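Home | Modules | Handouts | Staff | Search

January
Despina Iordache

Handout 4: Care and setting of the hand-held gripper 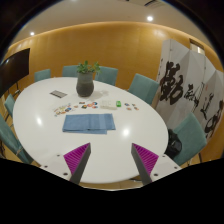
Fig. 4.1. Fingers open over a meeting table, magenta ribbed pads facing inwards, folded cloth ahead.

These notes cover the two-finger hand-held unit used in the Miltgate practical. The procedure follows the Grellik bench sheet, with changes by Lowri Mostyn to the order of steps 3 and 4.

4.1 Parts to know

Each finger rises from its own white mounting plate. The pad on the inner face is the wearing part. Wear shows first as rounding of the ribs near the tip, and later as slip on thin items. Cloth is a poor test of pad condition, as a folded edge will often hold on worn ribs.

4.2 Pad change

1. Open the fingers fully and lock the trigger.
2. Peel the old pad from the tip end. Do not lever against the finger.
3. Clean the face with a dry wipe, then a damp one. Leave for 30 minutes.
4. Check the plate screws before fitting the new pad. Tightening them later shifts the finger and the pads no longer meet squarely.
5. Press the pad down from root to tip and hold for 2 minutes.

Log the change. Pads are replaced at 225 hours of use or when a rib has torn, whichever comes first.

4.3 Setting the fingers

Close slowly on a strip of plain paper. It should drag evenly along the full length of the pads. If it pulls free at the root, slacken the plate on that side, bring the finger in and repeat. Adjust one plate at a time. Strobel units have slotted plates and need a separate shim, covered in Handout 5.

4.4 Camera check

With the fingers open, both pads must be in view and the gap between the tips clear. Glossy tabletops give bright reflections of ceiling lights. Where one falls on the item to be picked up, move the item or change the approach before altering exposure.

4.5 Faults

Fingers close unevenly: linkage pin, see Jalgate drawing 28.
Pad lifts at tip: face not clean, repeat 4.2 from step 2.
Trigger stiff: dry lubricant only, no oil near the pads.

Bring the completed log sheet to the next practical.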